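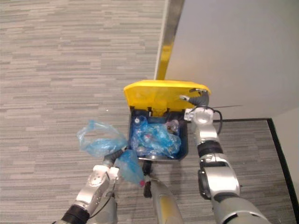

Ignacio Mahmoud had the kettle on before I'd found a place to put my coat. He restores split bamboo fly rods on the upper floor of an old woolen mill in Jimerbridge, with the river running right below the windows, and if you come to see him you should plan on staying longer than you meant to. I had asked for an hour. I drove home in the dark with a bag of cork rings on the passenger seat and a promise to come back in June for the evening caddis.

The mill went up in 1851 and the stairs feel every bit of it. Ignacio took the room eight years ago, after a long stretch repairing violins and cellos in Wustport, and he still talks about rods the way an instrument man would.

"A rod wants to bend a certain way," he told me. "Whoever planed it decided that, maybe sixty, seventy years back, and my job is to find out what he decided and then leave it alone. People come up here and say, can you make it faster, can you make it like my graphite rod. And I say, well, you have a graphite rod. Go fish that one, it's a lovely thing, and let this one be what it is."

He doesn't say it unkindly. He fishes graphite himself in the spring when the water is high and he's throwing big streamers, and he told me with real affection about a cheap fiberglass six-weight that has caught him more bass than anything he owns. But the bamboo is what he gets up for in the morning.

I asked how he got started, and he laughed and went to find a photograph, and didn't find it, and told me anyway.

"My uncle had a Bošković," he said. "You know them? Little maker, only worked a short while, all trout rods. This one was seven and a half feet, for a five line, and my uncle used it to hold up tomatoes. I mean that. It was in the garden, tied up with twine. I was working on fiddles then and I saw the varnish was lifting, and the varnish bothered me more than the tomatoes did. So I took it home. I ruined it, by the way! I used the wrong glue on the ferrule and I sanded a corner off, and if you sand the corners you've taken off the power fibers, the strong part, right there at the outside. I still have it. I cast it once a year so I don't get too proud."

For readers who haven't handled one, a bamboo rod is six long, thin strips of cane, each planed to a triangle and glued to its neighbors so the whole thing makes a hexagon. The strength is all near the skin. That is why the first thing Ignacio does with a rod that comes up the stairs is nothing much at all. He wipes it down with a barely damp cloth, puts it together, and looks along it toward the window, turning it a flat at a time. Then he takes it apart and writes in a ledger. The ledger had reached rod number 560 on the day I visited, and he let me leaf through it while he hunted for sugar. The entries are short. "Set in tip, two o'clock." "Old repair at mid ferrule, honest work, leave." "Owner's grandfather's name under butt wrap. Do not strip!"

That last one got us talking about the customers, and I think I could have filled the whole piece with what he had to say about them.

"Mostly they didn't buy the rod," he said. "It came to them. Somebody died, somebody moved house, there was a tube in the back of a closet. They're a little scared of it. They think it's worth a fortune, or they think it's worth nothing and they're embarrassed to bring it in. And I have to tell a lot of them it's a hardware store rod, made by the thousand, and in money terms it will never pay for the work. Some of them go home, and that's fine, that's sensible. But some of them say do it anyway, and those I like very much. I had a woman from out past Skamcombe who wanted her father's rod done, and it was as plain as they come, the cane was not even well matched. She learned to cast on it. She writes to me when she gets a fish."

What does he charge? He wouldn't give me a list, and he says each rod has to be looked at, but he did say that replacing a single snake guide, with the silk matched and the wrap varnished, is $22, and that he'd rather do ten of those than see one person try it with sewing thread and nail polish. (I kept quiet at this point. I have done exactly that, and it held up for a season and a half.)

We spent a good part of the afternoon on silk. Ignacio has drawers of it, some of it bought from estates, and he is particular about color in a way I had never considered. Dry silk and varnished silk are two different colors altogether – a bright straw yellow goes nearly clear and lets the cane show through, and a cheerful red turns the brown of old brick. So he winds test wraps on scrap cane, varnishes them and labels them with little paper flags. Before he touches a rod, he holds the flags up beside the original wraps in daylight.

"Never under the lamp," he said. "I did one under the lamp, a whole rod, all the guides and the signature wraps. Beautiful. I took it outside and it was orange. Three weeks of evenings, and I stood there in the road and said some words."

His varnish is plain spar varnish, thinned a little for the first coats and put on with a small brush for the wraps. The blank itself gets dipped. He lowers it into a tall tube and draws it back out on a slow motor, stopping at each guide to let the drips run off, and he won't have the windows open or the radio on while it's happening. The radio I questioned. He said it has nothing to do with dust, he just starts tapping his foot, and the floor moves.

I wanted to know what ordinary anglers get wrong, and he was generous about it, but he did have a few things to get off his chest. Twisting is the big one. People pull a stuck ferrule apart by wrenching it like a jar lid, and the cane splits just below the metal, and then they're sending him pictures at midnight. He wants you to hold the rod behind your knees, a hand on the outside of each leg, and open your knees slowly so that the pull is perfectly straight. He made me do it with one of his own rods, twice, until the little pop satisfied him.

"And dry the bag!" he said. "Everybody dries the rod. They wipe it so nicely, they put it in the wet cloth bag, they put the bag in the tube and screw the cap on. Then it's winter. Then they open it and the varnish looks like milk. Hang the bag over a chair overnight. It's free."

He's less strict about fishing than I expected. He likes to hear that a rod he's worked on has been out. If a trout takes you down around a log and the tip comes back with a bend in it, you can hang it by the tip from a nail for a while, and often enough the bend eases, and if it doesn't, he has an alcohol lamp and patience. What he doesn't like is a rod on a wall. He has talked more than one customer out of a display case, and one of them now fishes with him on the Skamcombe water most weeks of the season, using a two-piece eight-footer that had been meant for the space over a fireplace.

Late in the day we carried that cup of tea we'd been nursing down to the footbridge, along with a rod he'd finished that week and was waiting to ship. He strung it up with a double taper five and handed it to me without any instruction at all. I'm a rusher, I always have been, and the first few casts fell in a heap. He let me go on. Somewhere in there I got tired, I suppose, and my arm slowed down, and the line went out over the pool and laid itself down so quietly that I turned around to see if he'd noticed.

"There," he said. "You waited for it. It's a slow old thing, and so am I, and we both do better if you wait."

There was no fly on, only a bit of yarn, and a fish came up and looked at the yarn all the same. Ignacio said she does that to everybody.

He's taking on rods again now that the winter backlog is clearing, though he asks that you write first and describe what you've got before mailing anything. Measure the sections, all of them, tips included, and tell him if one is shorter than the other. He'd also like to know where it was fished, if you know. That part doesn't affect the estimate.

Posted 3/16/23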